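# How a Tree Becomes a Book

Pick up any book and bend one page gently between your fingers. It feels nothing like a plank or a branch, but most paper begins as wood. Getting from one to the other takes a lot of water, some very large machines and a fair bit of glue.

## What wood is made of

If you could look at wood through a strong microscope, you would see that it is made of tiny hollow tubes called fibres. When the tree was alive, many of these tubes carried water up from the roots to the leaves. They lie side by side, mostly pointing the same way, and they are stuck together by a natural glue called lignin (say "LIG-nin").

Picture a handful of dry spaghetti. One piece snaps easily. A whole handful held tightly together is hard to break, even for a grown-up. Wood fibres work in the same way, only they are much smaller. A fibre from a spruce tree is only a few millimetres long, and it is thinner than most of the hairs on your head.

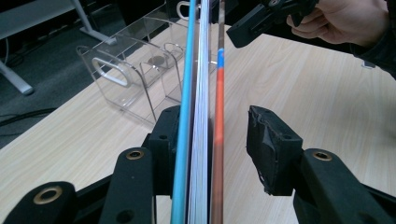

Different trees have different fibres. Softwoods, such as pine and spruce, have long ones, and long fibres make strong paper. Paper bags and cardboard boxes often use them. Hardwoods, such as eucalyptus and birch, have short fibres that make a smoother sheet, good for printing and drawing. Many papermakers mix the two.

## Reading the grain

The lines you see on a wooden table or door are called the grain. They come from the way a tree grows. In places with a cold winter and a warm summer, a tree grows quickly in spring and makes pale wood. Later in the season it slows down and makes a thinner, darker layer. One pale layer and one dark layer together make a ring, and each ring is usually one year of the tree's life.

When a log is sawn across, like slicing a carrot, the rings look like circles. When it is sawn along its length, the same rings show up as long stripes, waves or arches. The shape depends on where the saw went through.
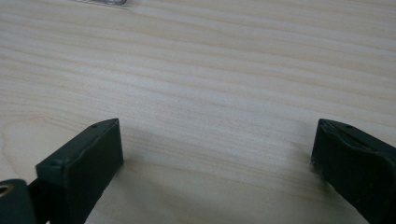 The best part of the log is usually kept for building and furniture. Sawmills have plenty left over after cutting round logs into flat boards, and a lot of those offcuts are turned into small chips for making paper. Smaller trees that have been cut to give the others more room can be chipped too.

## Making the pulp

At the paper mill, the wood chips are cooked in a giant pot with water and chemicals. This dissolves the lignin so the fibres come apart. What is left is called **pulp**, and it looks like wet brown porridge. The pulp is washed. For white paper, it is bleached as well.

More water is added until the mix is nearly all water. Then it is sprayed onto a wide moving screen. The water drains through the holes and the fibres settle on top in a thin, tangled layer. Rollers squeeze this layer, and heated rollers dry it. The finished paper is wound onto a huge reel.

## From reel to book

Pages are not printed one at a time. A printer puts many pages onto one big sheet, front and back. The sheet is folded again and again until the pages land in the right order. If you fold a sheet in half three times, you get eight leaves, or 16 pages. A folded bundle like this is called a **signature**.

Picture books are often 32 pages long, and that number comes from folding. Two bundles of 16 make 32. The signatures are sewn or glued along one side, and the other three sides are trimmed so that the pages open.

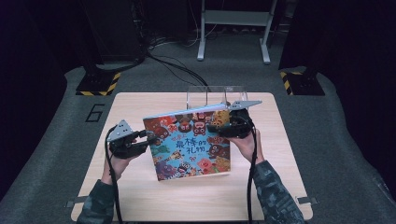

Hard covers are made separately. A sheet of printed paper is glued around two pieces of thick board, with a narrow strip in between for the spine. The pages are then glued into the cover, and the book is pressed until the glue dries.

## Try it yourself

Take a sheet of newspaper and tear it from top to bottom. Now turn it and tear it from side to side. One tear should be much straighter than the other. Paper has a grain too, made when the fibres lined up on the moving screen, and it tears most neatly along that line.

## Words to know

**Fibre:** a tiny, thin strand. Wood fibres are hollow.

**Lignin:** the natural glue that holds wood fibres together.

**Pulp:** wet, separated fibres, ready to be made into paper.

**Signature:** a printed sheet folded to make a group of pages.

*Words by Floor Van Dijk. Checked by Jozef Dewulf.*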